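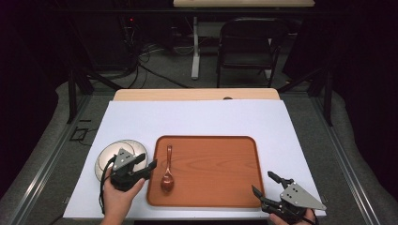

Willedgate: I still don't buy that demos done by hand with two grippers are as good as teleop. You're faster, sure, but your wrists can do things the arms can't.

derkix42
Fair point, and that was my worry too. I've been doing the spoon and tray task for a fortnight now and I did notice I twist my left wrist far too much if I'm not thinking about it. We throw out any demo the arms can't replay. Out of 1000 we've kept most of them, so I'm pretty happy!

Zamora
What's "most"? If you bin the twisty ones you've only got the easy ones left, haven't you?

derkix42
Haven't got the split to hand, sorry. I'll dig it out (Noda's sheet is a mess).

Noda
Oi, the sheet is fine. Filter on column 5.

Willedgate
Zamora's got it. I'd want to see the same task trained on teleop, same number of demos, before I believed any of it. And try a different tray.

derkix42
We've got 42 teleop runs from June, which isn't enough for a fair fight. I could do more but it's so slow, my neck was killing me after 2 hours.

Zamora
Do 42 against 42 then. Small, but at least it's even.

derkix42
Yeah ok, I can live with that. Will post the numbers when I've got them.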